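Kohei Sakamoto
7/6/23

Notes on loading household circuits, part 2.

A breaker protects the wire in the wall. Cords and strips downstream need their own check.

Add up the watts on each strip and compare the total with its label. A 300 watt monitor setup is fine. A space heater goes straight into the wall outlet.

Never plug one strip into another – the first one carries the whole load. 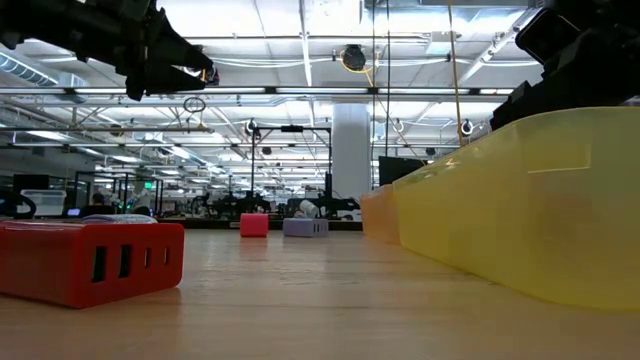 Reiko Nomura asked whether a surge rating changes any of this. It doesn't. Joules and amps are separate limits – check both.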